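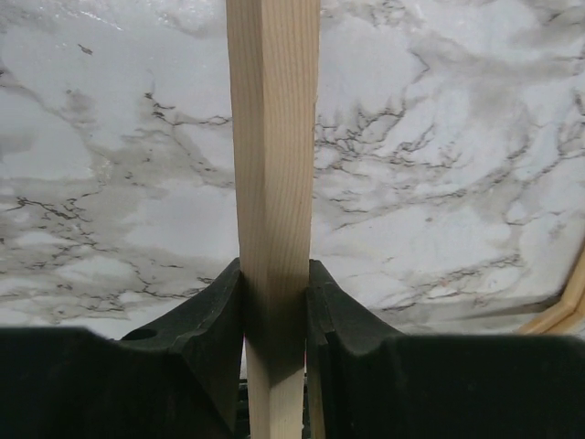

How should short lengths of pine be sorted by grain before they are put into storage?

Sort them first by the pattern on the widest face. Pieces with straight, parallel lines go together, and pieces with arches or ovals go in a separate group. Length and thickness can be dealt with afterward.

Claststead Woodworking Association – Members' Forum
Section: Materials and Storage
Topic: Proposed sorting procedure for pine strips and bars

Posted by MohsinGhauri, 9:10 a.m.
The shop has held more than 300 short pieces of pine since the Rathnayake bench project closed in February. At present they are stored by length only. Members looking for stock for a frame or a small box must handle most of a bin before finding two pieces that match.

It is proposed that the pieces be sorted into the following groups:
Straight grain, all four sides
Straight grain on one face, arched grain on another
Arched grain on the wide face
Damaged edges, suitable for glue blocks and spacers

Comments are invited on the wording and on whether four groups are sufficient. The thread will remain open for 30 days, after which the bins will be relabeled.

Posted by Nasrin_Z, 10:42 a.m.
I support the proposal in general. My concern is the second group. Nearly any squared bar that was not cut with great care will show a different pattern on neighboring faces. If the rule is applied as written, the second bin will overflow and the first will be close to empty.

I would suggest that only the widest face be considered. Where a bar is square and no face is wider, the member sorting should use the face with the most open pattern.

Posted by DLashari, 11:05 a.m.
I do not agree with the previous post. For flat strips, the widest face is a fair test. For bars it is not. A bar that will become a leg is seen from two sides at once, and the neighboring face matters as much as the first. I have had to remake a small table because two legs were matched on one face only.

If the bin becomes too full, a larger bin can be supplied.

Posted by XJara, 12:20 p.m.
Could members please state whether they are discussing strips or bars? The two are being treated as the same item, and the answers differ. For the strips, I offer the sample below as a typical piece for the arched group.
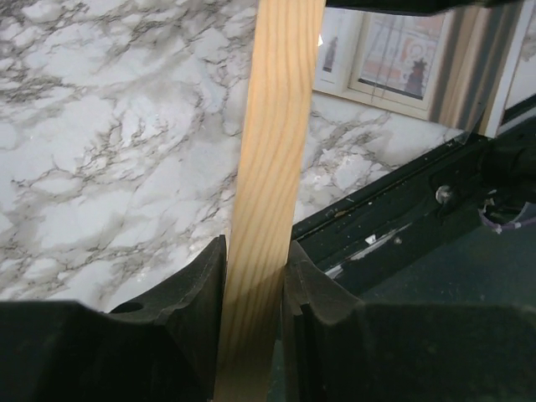
Pine strip with curved, arched grain in the upper half.

I would use a strip of that kind for a panel insert or a box lid where the pattern can be seen. I would not choose it for a long, thin batten that has to stay flat. Flat-cut pine tends to cup as the humidity changes, and on a narrow piece the bend is sometimes not noticed until assembly.

Posted by MohsinGhauri, 1:15 p.m.
Thank you. The request is reasonable. For the purposes of this thread, a strip is any piece clearly wider than it is thick, and a bar is any piece with a square or nearly square section. The proposal will be amended to list them separately.

Posted by MKazmi, 2:48 p.m.
I would ask the shop to consider whether grain sorting is worthwhile at all for material of this size. Most members use the short pieces for clamping blocks, test cuts and finish samples. When I prepared boards for the Histunus oil trial, I took whatever was nearest and the results were perfectly usable.

Length is easy to measure, and it does not depend on opinion. Two members looking at the same strip may well disagree about where an arch begins. A tape measure settles the matter.

Posted by DLashari, 3:02 p.m.
Finish samples are the one use in which grain should certainly be recorded. Pine takes oil and stain unevenly between the light and dark bands of the grain. A sample made on straight-grained stock tells a member very little about how the same product will look on a flat-cut panel.

Posted by MKazmi, 3:30 p.m.
The point about samples is accepted. I maintain my view on the remainder. A bin marked "5 inches and under" serves most of us well.

Posted by XJara, 4:16 p.m.
Before any bars are sorted, I would like a word on the condition of the ends.

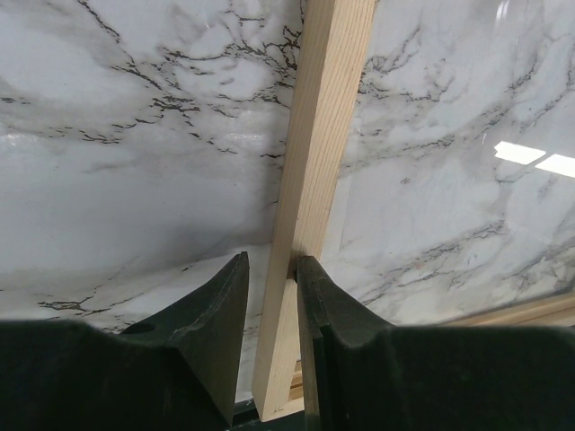

Sorting by grain works best when at least one end of each piece has been cut square, and I would make that a condition for entry to the upper bins. A clean end lets the member read the growth rings directly, and the ring angle explains what will be found on the long faces. It also gives a reliable edge to measure from, which should satisfy those who prefer sorting by length. The pale piece shown has a flat, squared end and fine grain running along its length, and I would place it in the straight group without much debate, subject to a look at its other sides. Pieces with split or angled ends should be trimmed on the miter saw first, or set aside for whoever is next on saw duty.

Posted by Nasrin_Z, 4:51 p.m.
I agree with the squared end. I would add that edges should be checked by hand, wearing a glove. Small nicks and splinters along a corner are easily missed by eye. A light nick need not send a bar to the damaged group if planing will remove it – I would leave that to the judgment of the person sorting.

On reflection, I withdraw my objection regarding bars. Two faces should be considered. My comment stands for strips.

Posted by MohsinGhauri, 5:25 p.m.
The amended procedure is as follows.

Strips: sort by the widest face only. Straight or arched.
Bars: sort by two neighboring faces. Straight on both, or mixed.
All pieces: one end cut square before entry.
Deep edge damage: glue block bin.
Within each bin, pieces are to be stood upright with the shortest at the front.

The last line has been added in response to the comments of MKazmi. The Brovero rack by the north wall is 66 inches wide and will take the new bins side by side.

Posted by MKazmi, 5:40 p.m.
I have no further objection to the procedure. I would still ask that a small unsorted bin be kept near the drill press for test cuts.

Posted by DLashari, 6:08 p.m.
Seconded. Please put the bin on the left side of the drill press, as the right side is needed for long stock.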